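Surface Wear of Coated Boards Under Repeated Dry Wiping
Term project report, Materials Testing, July 16, 2024

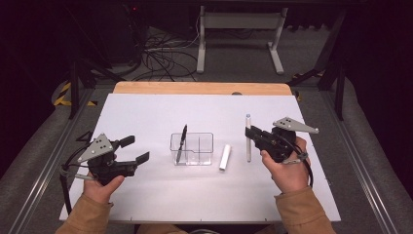
2. METHOD

White coated boards from two suppliers, Naditz and Ceritz, were cut into coupons and wiped with a dry cotton pad under a constant load. Each coupon received 3000 strokes. Gloss was read before the first stroke and again at the end, always at the same marked point.

The test set had 32 coupons, split evenly between suppliers. Coupons with visible scratches at delivery were replaced before testing. The pad was changed whenever lint built up on its leading edge.

3. RESULTS

Naditz coupons lost less gloss than Ceritz coupons at the same load. Most of the loss on the Ceritz coupons was near the ends of the stroke, where the pad reverses direction. Stroke 112 on one Ceritz coupon was run with a folded pad; that coupon is left out of the averages.

4. LIMITS

Humidity was not controlled. Wet wiping and solvent cleaners were outside the scope of the project.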